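Truler
Home / Bedroom / Throws and blankets / Clallurgate plush blanket
Add to cart
Ships from our Stivport warehouse

Clallurgate Plush Blanket, Green

I'll admit I was a skeptic about plush blankets. I grew up with scratchy wool ones that weighed as much as the dog, and the first fleece I ever bought went bald in a winter. So when we started stocking the Clallurgate I took one home and used it hard before I let it on the site (my poor bed!), and now I own three.

It's warm without that sweaty, wrapped-in-plastic feeling, and it stays put — even if you're a kicker like me. I fold it double over my feet in March, when the heating goes off and the nights haven't caught up yet. The green is a quiet one, more olive than lime, and it looks paler or deeper depending on which way you brush the pile.
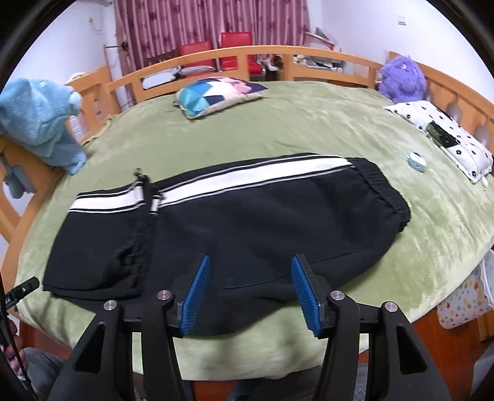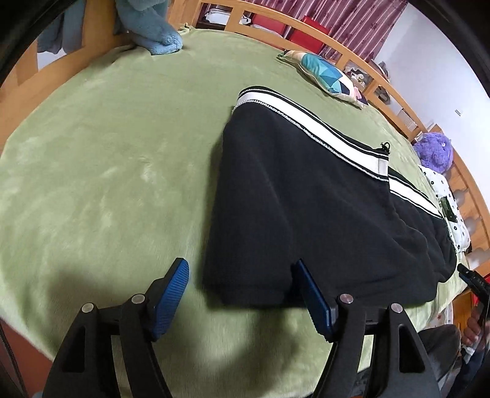 Wijaya wrote in to say that the blanket is lovely but sheds a little at first, and that two cold washes with nothing else in the machine took care of it. Good advice, and I'd do the same before you put anything dark near it. Skip the fabric softener, it flattens the pile and you'll never quite get it back.

Care
Machine wash cold, gentle cycle. Tumble dry low or hang it over a rail. Do not iron. Shake it out while it's still damp and it dries much fluffier.

Size
The throw is 62 inches long and fits nicely across the foot of a bed or over a couch. For a bigger bed go up to the large — I wish I had the first time, I spent a whole winter tugging mine from side to side.

Delivery and returns
Orders placed by Thursday noon leave before the weekend. Delivery takes around 3 days. If you don't like the color, send it back unwashed and we'll swap it for another one or refund you, whichever you like.

You may also like: Truler pillow covers, Truler flannel sheets
Sign up for our newsletter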